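Siltley sets date for curbside pickup of old furniture

May 26, 2025

Siltley households will be able to leave sofas, armchairs and mattresses at the curb for free pickup twice a year under a plan passed by town council.

The change replaces the booking system, which charged residents for each large item. Council voted for the new plan in April after a survey drew 2,286 replies, most of them in favour of set pickup dates.

"People were telling us they had an old couch in the garage and no truck to move it," said Stamatia Stamatopoulos, the town's waste services manager. "The fee put a lot of them off."

Each household may put out 2 large items per pickup. Mattresses must be wrapped in plastic, and cushions should be tied or taped to the frame. Fridges, freezers and tires are not included and still have to go to the Pradora Road depot.

Furniture in good shape will be set aside at the depot and offered to residents at no cost. Anything with torn covers, broken legs or signs of bedbugs will be taken apart, with the wood chipped and the metal sold for scrap. 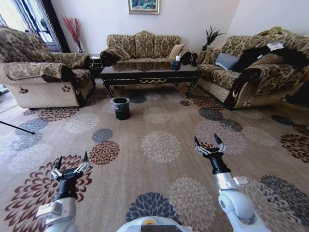 Hauling will be handled by Tsoukalas, the company that already collects the town's yard waste. Apartment buildings are not part of the first round. Owners of those buildings can ask for a separate quote through the public works office.

Notices with street-by-street dates will be mailed to 3,000 addresses. Residents who do not receive one can call the town hall front desk.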